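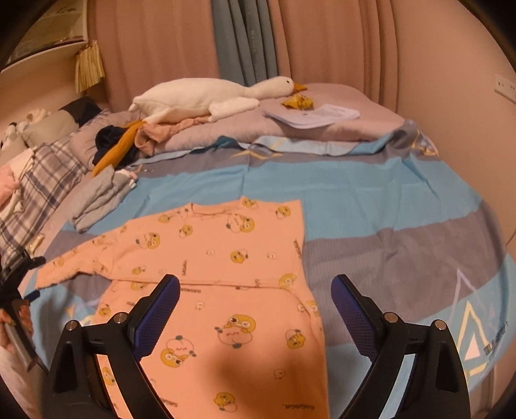

Clalance Garment Folding Set: Children's One-Piece Items

The Clalance set documents the folding of children's clothing on household beds, with attention to one-piece garments that do not fit the usual shirt or trouser routines. Each record begins with the item spread flat on the mattress, sleeves drawn out to the side. Printed bedding was kept in use throughout; a pink one-piece with small yellow cartoon characters, for example, is laid over a fitted sheet with broad blue and gray-lavender bands and zigzag lines. Comforters and soft toys stay at the far side of the bed, as with the white plush goose in the same record, and are not moved before folding begins.

Contents

The set holds 1000 records, of which 921 passed review and are included in this release. The remainder are withheld pending relabeling. Records are grouped into 14 garment types, listed in the file types.txt. One-piece items with long sleeves and one-piece items without sleeves are separate types.

Folding procedure

Participants followed the Dedero household guide, version 4. Sleeves are brought in across the body first. The lower part is then folded up toward the chest, and the item is turned once so that the collar faces outward. Small creases were left as they were. Fasteners could be open or closed -- the label file notes which.

Labels

Each record carries a garment type, a sleeve length, a main color and a bedding pattern (plain, striped, mixed). Lettering on fabric is not transcribed. Where a garment and the sheet share a color, the field low_contrast is set to yes.

Known limitations

Adult clothing is not covered. Dark bedding is underrepresented, and most of the items were collected in July, so heavy winter sleepwear is scarce.

Maintenance

The set is maintained by Zenix at its Czarnecka office. Corrections to labels are reviewed every Wednesday and are listed in the change log with the record number.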